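About Droltomik

Droltomik is a training and research centre for robot handling work. It was set up by Isabelle Penner and Thérèse Robichaud, and it now has a teaching staff of 20, led by Liette Simard as Head of Demonstration.

Our work begins with people. Each task is first carried out by a trained demonstrator, either with a hand-held gripper at the table or by remote control from the operators' room. The recordings are then used to teach a robot arm the same task. A task is normally shown 700 times, by at least 2 demonstrators, before it is passed to the learning team.

The centre offers a foundation course each September, with places for 25 students. Applicants do not need a background in programming. Steady hands and patience with repeated work are valued, and all students keep a written log of their sessions. 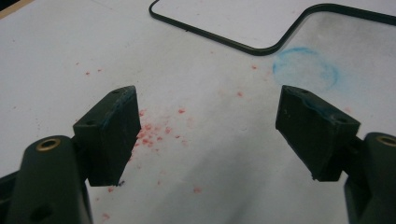
Demonstrators are assessed on the evenness of their movements and on the care they take of their tools. Sylvie Lapointe is responsible for assessment and for our joint work with Kaltby and Rellura.

Enquiries about courses and visits should be addressed to Lucie Beaudoin in the Admissions Office.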